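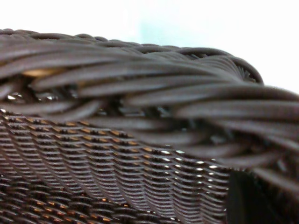 Two grippers, one wrist camera, one wicker basket

Sep 27, 2019

I finally ran the comparison I have been putting off since May. The question was narrow: can either of the two parallel grippers I have on the bench take a basket by its rim, lift it, carry it to the other side of the cell and set it down, with the camera on the wrist as the only sensor? The grippers are the Natton and the Flikach. The arm, controller and camera mount stayed the same for both.

The basket is dark brown, with a fine, tight weave on the side wall and a thick braided rim. I picked it for the rim. The strands are round and smooth, the braid is bumpy, and it gives a flat finger very little to sit on. A cardboard box tells you almost nothing about a gripper. A braid like this one finds out quickly whether the fingers comply.

Setup

Each gripper got 68 attempts. The basket carried a bag of dry rice with a total weight of 864 grams, weighed once at the start and once at the end. Approach was from above and slightly to the side, one finger inside the rim and one outside. Closing force was set to the middle of the range on both. I know the two ranges are not the same. Borislav Stojanović has already written to me about that, and I will get to it.

An attempt counted as good if the basket left the surface, survived the transfer and landed upright. Slipping more than one strand width along the rim was logged separately and did not count as a failure.

Natton

37 good attempts out of 68. The stock pads are hard and flat. When they meet the braid at a high point they rock, and the basket then hangs at an angle and rotates during the transfer. Most of the failures happened in the first second of the lift. The position readback is very good, though, and I could tell a full grasp from a partial one just from the finger gap. If you only handle boxes and bottles I would still buy this one first.

Flikach

Clearly better on the rim. The softer pads settle into the gaps between strands and the slip log is short. The price is speed: the close command takes long enough that I had to raise the timeout in the controller, and twice it reported a finished grasp while the fingers were still moving. I have not found that in the manual. Firmware 466, for anyone who wants to check theirs.

Camera

At grasp distance the wrist camera is not much use for judging the grip. The gripper covers the lower right of the view, the nearest strands go soft, and the background burns out to nearly white. The fine weave is the other problem. It throws small bright glints, some orange and some silver, and my edge detector takes every one of them for a feature. The rim outline against the pale background is the only edge I trust. I now fit the rim from farther back and run the last stretch blind.

Fixed exposure is next on the list. A diffuser on the lamp may do more for the glints than any filter I write – I tried two filters and kept neither.

About the force setting

Borislav's objection is fair. Mid-range on the Flikach is a harder squeeze than mid-range on the Natton, so part of the difference could be plain force. I will repeat the Natton series at a matched value. Edileuza Sampaio has offered me a set of her cast silicone pads, which bolt on with the same two screws, and those get a series too.

The Kurau controller needed one change for all this: the gripper driver now polls for motion stopped and ignores the grasp flag. The patch is small and I can send it to anyone who asks in the comments.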